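Apuntes de la sesión 5 – Juguetes con pantalla y movimiento en la edad preescolar

Retomamos donde lo dejamos, que el otro día nos quedamos a medias con las preguntas sobre el triciclo Edoro (¡y qué buenas preguntas!). Recordad que hablamos de juguete activo cuando el movimiento del niño forma parte del juego: pedalear para que avance el cuento, saltar para elegir una letra, y así.

Para el trabajo de grupo compararemos dos productos, la alfombra Jaltska y la bicicleta Galex. Leed primero los folletos con calma y apuntad qué edad recomiendan, cuánto espacio piden y qué hace el adulto mientras tanto, que es un punto que se nos olvida casi siempre. El folleto de Galex habla de más de 900 actividades; me interesa mucho que discutáis si tantas opciones ayudan a un niño de cuatro años o lo marean un poco.

La ficha de observación de Akl está en la página 137 del dosier. Rellenadla con lápiz, sin prisa, y dejad sitio para las frases que dicen los niños – suelen ser lo más valioso de toda la tarde.

Entrega: jueves, 20 de enero de 2022, en papel o por el aula virtual, como os resulte más cómodo. Traed también vuestras dudas sobre el tiempo de pantalla, que con eso empezaremos la próxima clase.
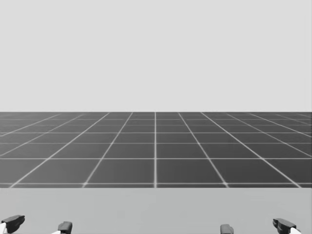
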